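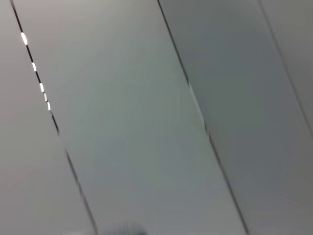

Gaps were the first thing the owner of Lirnine wanted to talk about. The company fits panel ceilings in offices, workshops and the occasional private home, and she has been doing the work herself for 34 years.

"People look at the panels when they choose a ceiling," she said. "Then they live with it, and what they look at is the lines."

She prefers long panels in a pale gray with a thin dark seam between them. White shows every mark from the first ladder, she said, and a dark ceiling makes a low room lower. Gray also hides small differences between batches, up to a point. On one job last November the panels came from two deliveries and the client noticed on the first sunny morning.

"I took seven of them down again. He was right, they didn't match. I should have opened both pallets before we started."

The job she brings up most is the Trasska building, a former print shop now rented out as work space. The ceiling there covers 3375 square feet. The old one was square tile, much of it stained, and the tenants wanted something plainer. They also wanted fewer hanging lamps, so some of the lighting went into the seams.

She was against it at first. A light in a seam has to sit straight, and any sag in the panel next to it shows right away. "With a lamp you can be off by a little. In a seam you can't be off at all."

What changed her mind was a trial run in the hallway, with short lights set in a row and plain seam after that. She liked that the light stopped partway. A full strip from wall to wall would have been too much, she said, and harder to repair.

The order of work was the usual one — wiring, rails, panels, then the lights. Her crew used rails from Plastaveo, which she buys because the local yard keeps them in stock. They cut 557 of them for the whole building, including the stairwell and the back rooms.

Cleaning is the question she gets asked most after a job is finished. Her answer is a dry cloth on a pole twice a year. She tells people to wipe along the panels and never across, or the dust ends up in the seams and stays there.

"Don't spray anything at it," she said. "Someone always sprays something at it."

She has one more large ceiling booked for this year, at the Sjöberg warehouse. That one will have the same gray panels but no lights in them. The client asked for plain seams, and she didn't argue.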